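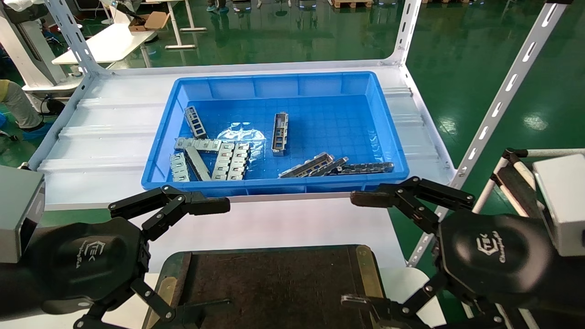
部品トレーは青がいい、という話を昼休みにしたら、思ったより反対されました。グレーのほうが落ち着くとか、透明なら横から見えて便利だとか、黒は汚れが目立たないとか。みんな意外と好みがあるんですね。でも私は青派です。しかもかなり頑固な青派なので、今日はそのことと、トレーの中身をどう置くかということと、ついでに袋のことを、だらだら書かせてください。

私はブラカス(Brakus)という小さな会社で、受け入れと小分けの仕事をしています。届いた箱を開けて、中の金具やら何やらをトレーに移して、棚に出す。それを組み立ての人が取っていく。説明するとこれだけで終わってしまう仕事で、親戚の集まりで聞かれるたびにちょっと困ります。「箱を開ける人です」と答えたら、叔母に「いいわねえ、毎日プレゼントみたいで」と言われました。中身はだいたい金具なんですけどね。

で、青です。

うちで扱うものは、銀色かグレーっぽい金属が圧倒的に多いんです。プレスで抜いた細長いブラケットとか、四角い窓がいくつも並んだ、はしごみたいな形のやつとか。こういうものをグレーのトレーに入れると、まあ見えない。いや見えるんですけど、目が一瞬迷うんですよ。とくに窓の開いた部品は、窓の向こうにトレーの底が見えるでしょう。底が同じような色だと、どこまでが部品でどこからが底なのか、ぼやっとしてくる。青なら窓がちゃんと青い窓に見えます。部品の輪郭が向こうから歩いてきてくれる感じがするんです。大げさかな。でも夕方の、目がしょぼしょぼしてきた時間にやってみてほしい。違いますから、本当に。

黒もだめです。銀色は映えるけど、枠の奥が暗く見える部品があるじゃないですか。立てたり縦向きに置いたりすると中が影になるタイプの。あれを黒に入れると、影なのか底なのか分からない。透明については、横から見える利点は認めます。認めますけど、私は横から部品を探したことがありません。みんな上からのぞくでしょう。上からのぞくものの色は、底の色で決めるべきだと思うんです。

底といえば、格子の底の話もしたい。トレーの底には、つるっと平らなものと、碁盤の目みたいに格子が入ったものがあります。入社したころの私は平ら派でした。だって拭きやすいし、指も引っかからないし、格子の溝に小さいゴミがたまるのが嫌だったんです。その考えを変えてくれたのが、フレンドゲート(Flendgate)の倉庫から移ってきたユートンさん、Yutong Cuiさんでした。

ユートンさんは、平らなトレーに薄い板金をぺたっと置いて、「取ってみて」と言うんですね。取れないんですよ、これが。爪でかりかりやっても滑って逃げる。端まで追いつめて、壁にぶつけて、ようやく浮いたところをつまむ。次に格子の底に同じものを置いて、「取ってみて」。すっと取れました。ちょっと悔しかったです。格子のぶんだけ指の入る余地があるんですね。それ以来、掃除が面倒でも格子です。溝のゴミは古い歯ブラシで解決しました。

さて、ここからが本題というか、本当に書きたかったことなんですが、トレーの中の部品は、並べるべきなのか。

並べるべきだ、という人はとても多いです。向きをそろえて、間隔をあけて、きっちり列にする。仕切り板を入れて一個ずつ部屋を作る。見た目はきれいです。写真に撮って掲示板に貼りたくなるし、見学のお客さんも「おお」と言ってくれます。私も一時期、ものすごく凝りました。ラドック(Ruddock)の仕切りセットというのを会社にお願いして買ってもらって、部品ごとに区切りの位置を変えて、うっとりしていたんです。

ところが、続かないんですよねえ。

仕切りというのは、部品の寸法が変わらないことを前提にしているわけです。でも小分けのトレーに入るものは毎週のように変わります。先週ぴったりだった部屋に、今週の部品は斜めにしか入らない。仕切りを動かそうとすると隣も動く。隣を直すと今度はその隣が。気がつくと部品に触っている時間より仕切りに触っている時間のほうが長くて、私は何をしている人なんだろう、と思いました(箱を開ける人です)。

それに、きっちり並んだトレーには、妙な緊張感がありませんか。一個取ると穴があく。穴があくと気になる。組み立ての人に聞いてみたら、「きれいすぎると取りにくい」と言うんです。崩したら悪いような気がして、端から順番に取ってしまう、と。端のやつがちょっと曲がっていて、本当は隣のを取りたくても。これを聞いたときは、なんというか、しみじみ反省しました。取ってもらうためのトレーなのに、遠慮させていたんですから。

なので今の私は「ゆるく散らす」派です。平たく広がっていて、だいたい全部の顔が見える。立っているのがいてもいい、横倒しでもいい、斜めでもいい。多少重なっていても、下の子の端っこが見えていればよしとしています。ただし山はだめ。山にすると下が見えなくなるし、金具の窓に別の金具の角がはまって、知恵の輪になります。知恵の輪は本当に腹が立ちますよ。急いでいるときに限ってはまるし、無理に引っぱれば曲がるし。窓の多い部品ほど、詰め込まないこと。これは声を大にして言いたいです。

じゃあ一つのトレーに何個入れるのか、とよく聞かれます。私は個数で決めるのが苦手で、底が見えるかどうかで決めています。底の青がそこそこ見えていれば適量、見えなくなったら入れすぎ。雑だなあと思われるでしょうけれど、これがけっこう当たるんです。大きい部品なら自然と少なくなるし、小さい部品なら自然と多くなる。表を見なくていいから、新しく入った人にもすぐ伝わります。

もちろん、数が必要な場面はあります。クリルテック(Clilteck)さんから届く100個入りの袋を開けるときは、私だってちゃんと数えますし、伝票に1360個と書いてあれば、1360個あることを秤で確かめます。数えるのは受け入れのとき。トレーに出したあとは、見えるか、取れるか。この二つの仕事を混ぜるから話がややこしくなるんだと思うんです。トレーで数まで管理しようとすると、どうしても並べたくなる。並べたくなると仕切りがほしくなる。そして私のように仕切りの沼に沈みます。

仕切りを全部否定するつもりはないですよ。傷がついたら終わりの部品、たとえば表に出る化粧面のあるものなんかは、一個ずつ寝床を作ってあげるべきです。左右で形がそっくりなのに違うもの、というのも分けたほうがいい。あれは散らしておくと必ず誰かが間違えます。その誰かは、昨年の11月には私でした。左用ばかり渡してしまって、組み立ての机がしばらく静かになりました。あの静けさはもう味わいたくないので、左右ものだけは今でもトレーごと分けています。仕切りではなくトレーごと、というのがミソで、棚の端と端に置きます。隣どうしだと手が勝手に間違えるんです。

それから、袋。

袋の話をすると長くなるので短くしたいんですけど、たぶん長くなります。部品はたいてい透明な袋に入って届きますよね。それを開けてトレーにあける。さあ、このとき空いた袋をどうするか。すぐ捨てる人と、くしゃっとしたままトレーに残す人がいます。そして残す人が、もう、とても多い!

私も昔は「すぐ捨てなさい」と言って回る側でした。透明な袋って、光るでしょう。銀色の部品の横で光られると、部品なのか袋なのか紛らわしい。袋の下に小さいものが隠れることもある。片づけの理屈からいえば、袋は明らかにいらないものです。トレーに入っていていいのは部品だけ、と張り紙までしました。丸っこい字で書いたせいか、誰も怖がってくれませんでしたが。

でも、残す人に理由を聞くと、それなりにあるんです。ある人は、余ったら戻すために取ってある、と言う。ある人は、袋にラベルが貼ってあるから、と言う。捨ててしまうと、この部品は何だったっけ、となるんですね。それは確かに困る。何も書いていないトレーに知らない金具が転がっているほど、心細いものはないです。型番が彫ってあればまだしも、つるんとしたブラケットなんて、見た目だけで当てるのはほとんど占いですから。

そこで私は、今のところこう考えています。ラベルのある袋は、ラベルだけ切り取ってトレーの縁にクリップで留める。残りは捨てる。余りを戻す袋が必要なら、トレーの中ではなく棚の脇にまとめて掛けておく。ここまでやって、それでもトレーに袋が残っていたら、もう目くじらは立てない。以前なら鼻息荒く取り出していたところを、今は自分が通りかかったときにひょいと抜くだけにしています。怒りながら抜いても、黙って抜いても、抜ける袋の数は同じなので。張り紙もはがしました。

この「目くじらを立てない」が、実は一番時間のかかった変化かもしれません。整理整頓の話って、どうしても正しさの話になりがちでしょう。袋が残っているのは悪い、斜めに入っているのは悪い、立っているのは悪い。でもトレーというのは、箱から製品になるまでの、ほんの途中の場所なんですよね。途中の場所が、途中っぽい見た目をしているのは当たり前じゃないですか。台所だって、料理の最中のまな板の上がぴかぴかに整っている家は、たぶん夕飯が遅いです。うちがそうでした。母はまな板を拭くのが好きで、切っている時間より拭いている時間のほうが長くて、私と弟はいつも先にごはんだけ食べていました。

棚のことも少しだけ。トレーを置く面は、私は白い金属の棚が好きです。それも表面がまっ平らではなく、細い畝みたいな凹凸のあるもの。木の棚はあたたかみがあるけれど油を吸うし、網の棚は小さい部品を落としたときに悲しいことになります。畝のある面は、トレーの裏との間に指がかかりやすくて、持ち上げるのが楽です。畝に沿ってならすうっと引き寄せられるのもいい。逆に畝と直角に引くと、がががが、と震えて、中の部品が全部ひと回り引っ越します。せっかく散らしたのに! だから棚を据えるときは、ぜひ畝の向きを気にしてみてください。カタログには寸法と耐荷重は書いてあっても、引いたときの音までは書いてありません。

それと高さ。のぞきこむ角度で見え方がずいぶん変わるので、トレーの中身が斜め上から見下ろせる高さに置いてほしいんです。目の高さに近い段に置かれたトレーは、手前の壁しか見えません。手前の壁にくっついて寝ている部品なんて、完全に死角です。「もうないよ」と言われて見に行くと、手前の壁際に一本、長いのがぺたっと張りついている。あれはもう何回あったか分かりません。足りないと思って新しい袋を開けてしまうと、同じ部品の袋が二つ開いていることになって、在庫の人に叱られます。私は背が低いので、この件に関しては人一倍うるさいです。

トレーの大きさは、ユートンさんと今でも意見が合いません。ユートンさんは大きいほうがいいと言います。補充の回数が減るし、部品が重ならないから、と。私は小さめを多く出したい。両手で楽に持てて、机の隅に置いても邪魔にならないくらいのものです。大きいトレーは、結局そこに別の部品が居候を始めるんですよ。空いている場所があると、人は何か置きたくなる。ねじとか、付箋とか、誰かの消しゴムとか。2024年6月の棚替えのときもこれで言い合いになって、結論は、大きいのが2枚、小さいのが5枚。数では私の勝ちですが、面積だとたぶん互角です。

ところで、青いトレーの外側に縦のリブがついているものがありますよね。あれ、持つときの滑り止めだと私は信じていたんですが、昼休みの人たちによれば、強度のためだそうです。別の人は、リブがあると重ねたとき抜きやすいんだと言い張っていました。どれが正しいのかは知りません。ただ、濡れた軍手でも持ちやすいのは確かだし、ほこりがたまるのも確かです。こちらも歯ブラシで解決しています。歯ブラシは毛先の開いた古いもののほうが、格子にもリブにもよく入ります。

グレー派の人には、来週うちのグレーのトレーを一枚渡して、午後いっぱいそれで小物を拾ってもらうことにしました。本人は余裕の顔をしています。部品はもちろん、窓のたくさん開いた銀色のやつを選んでおきます。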